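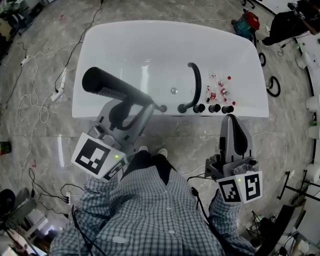

A white freestanding bathtub on a gray marble-patterned floor.

Stulla Lantern Walk: progress report, September

Ticket sales first, as I know which part of these reports gets read. We have sold 1,821 of the 3,320 tickets for the fall run. Last month's report predicted we would be past 2,000 by now. Last month's report was written by an optimist, and I have spoken to myself about it. Early evening slots are doing well with families. The 9 p.m. slot is doing well with no one, and I would like your permission to drop it and push the other slots a little later.

The route is settled. Visitors will come in by the Jisus gate, follow the creek path to the old bandstand, and leave through the orchard. The earlier plan had them leaving through the parking lot, and the test walk confirmed that a parking lot at night looks very much like a parking lot at night. The orchard adds a few minutes and a lot of mud, so there is now a line for wood chips in the budget. It used to be the line for fog.

Lanterns: 700 ordered from Kiều, all delivered, 40 with torn paper. Kiều has agreed to replace the torn ones at no charge, including the large carp, which arrived as two medium carp. The moon and the owls are hung and lit. The fox is hung and will be lit once we agree on which end the cable goes in.

Sound is the weak spot. Diltetti has delivered music for every section except the bandstand, where we have been sent the same owl hoot three times under different file names. I have asked for something with a tune in it. If nothing comes by the end of the month we will book the high school brass band, who are cheaper, louder and already know where the bandstand is.

Food vendors are signed, apart from the second cider stand. The first cider stand has views on the second cider stand. I am staying out of it until the deposit clears.

Spending is within the grant so far. The overrun on power cable is covered by what we saved on printed maps, which we saved by not printing any. Signs at each fork should do the job, and there are only two forks.

Needed from you before the next report: a yes or no on the 9 p.m. slot, the signed insurance form, and the logo in a size larger than a postage stamp.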